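Toltside workshop, bench notes
July 2018

Sorting cell, floor pickup. Carried over from the Jurken trial.

Gripper command changed from 440 to 400 at close. Thin stock still the difficult case. Pens lie nearly flush with the floor and the pads have to come down on both sides without touching it. Virgil wants approach height set per item class. I would keep one height and slow the last part of the descent. Left open.

Staffing side, from the talk with Margareta Stoica:

Clearing and sorting between sessions was a 13 minute job for whoever finished last. Under the Trellier plan it goes to the arm, and that person becomes the one who stages the items, watches the run and writes up misses. Margareta's point is that this is a different job and takes longer at first. She wants it on the rota under its own name, with training hours, before December. Agreed.

Jiang asked who may stop a run. Answer as of now: anyone in the room, no sign-off needed, reason goes in the log afterward. Two people on the late shift had assumed they needed Virgil's permission. Rule to be printed and posted.

Also raised: people are picking up dropped items by hand during a run out of habit. Stop first, then reach. 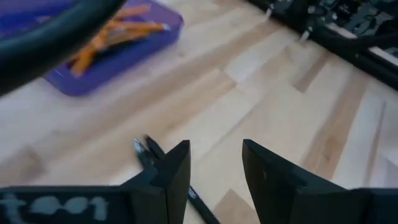 Gripper open over the thin black marker, purple tray with the orange hand model at upper left. Finger bar lettered t001.

To do
Virgil Cârstea: approach height, written proposal
Me: log sheet with a column for manual stops
Margareta: rota line, hours
Repeat the thin stock set at 400 with 2 operators, one staging, one logging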